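Session 5: Grasping soft goods with a two-finger linkage gripper

Course notes, Kaltport shared workshop. Read before the bench session. Corrections to Imani Achterberg.

## 5.1 Why cloth is harder than blocks

A rigid block has one shape. Its grasp points can be worked out from a model and checked with a ruler. A folded cloth has a different outline each time it is put down, and its height changes as soon as the fingers touch it. The usual three-point contact sketch from session 3 does not apply.

For cloth we work from two quantities:

- **Opening** - the gap between the pads at the moment of approach.
- **Bite** - the depth of fabric held between the pads once closed.

Too small a bite and the top layer slides out. Too large, and the fingers pick up whatever lies underneath.

## 5.2 Approach

Set the opening before moving in. Keep both pads level and bring them down either side of a raised fold, with the gap centred on it. A soft, printed surface below the target is the awkward case: the pads sink in, and the pattern makes the edge of the target hard to pick out by eye or by camera.

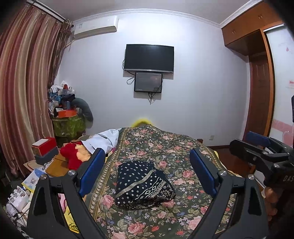
## 5.3 Linkage check

The fingers are linked bars turning on screw pivots. Play at the pivots shows up at the pad as a twist, so check it before blaming the grip.

1. Close the fingers until the pads touch. They should meet flat along the full face.
2. Hold one pad and rock the other sideways. Movement should not exceed 3 mm at the tip.
3. Nip up any loose pivot by a quarter turn, then repeat step 2.
4. Run 300 open-close cycles with nothing in the jaws and measure again.

Do not use thread lock on the pivots until step 4 has been passed. Soledad Mahmoud has the spare screws - ask for them by length.

## 5.4 Recording results

Log opening, bite and outcome for each attempt. Outcome is one of: held, slipped, double pick. A run is 70 attempts on the same cloth, refolded by hand between attempts. Runs with mixed cloths will be returned.

Bring the log to session 6, with the pivot measurements from before and after cycling.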